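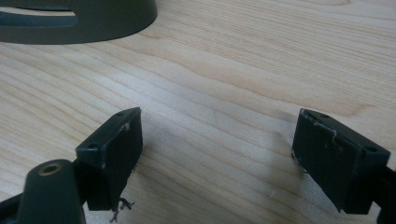

The Endex Hand Tool was received at the Hovbridge assessment office in September 2024, together with a request that it be reported upon within the month. The request was addressed to the Senior Assessor. As the post had stood vacant since the spring, it was passed to Leilani Bellamy, Assessor (Acting), who signed for it in two places.

The procedure was well established. A product submitted for approval was to be operated 100 times by a person with no training in its use, and the results entered on Form 207. The assessor was not to express pleasure or annoyance in the presence of the supplier. The supplier on this occasion was represented by Mr Valdebenito, who had travelled from Cindport and who asked whether he might keep his coat on.

"You may," said Bellamy. "Is the tool ready for use?"

"It is ready," said Mr Valdebenito. "The pads are not new. I thought it right that you should have one that had done some work."

Bellamy turned to the page headed Condition on Receipt. The form offered a choice between Good and Other. She wrote "Other" and, after some thought, added the word "frayed". It was a fair word. Loose strands stood out from the dark blocks, and the edges were scuffed.

The operations began at the top of the sheet with a wooden spoon. The spoon was lifted, held for the required period and set down. It was followed by a bar of soap, a folded handkerchief and an egg, which the office had been obliged to purchase from its own funds and for which a receipt was attached. At the fiftieth operation the rules provided for a pause, and tea was brought in.

"How many of these have been sold?" Bellamy asked. The question was not on the form.

"Of this pattern, 477," said Mr Valdebenito. "Most of them to people living alone. They write to us. We had not expected the letters."

"What do they say?"

"They say what they have picked up."

She considered whether this might be entered under User Comments and decided that it might, provided that the letters were produced. Mr Valdebenito opened his case. He had brought a good many of them, tied with string, and he laid the bundle on the table with some care.

The remaining operations were carried out after tea. The egg was lifted again, as the rules required – it was set down whole – and the result was entered. Bellamy then untied the string. The office closed at five, and the porter, coming to see to the lights, found the assessor and the supplier seated on the same side of the table, reading, with Form 207 still unsigned between them.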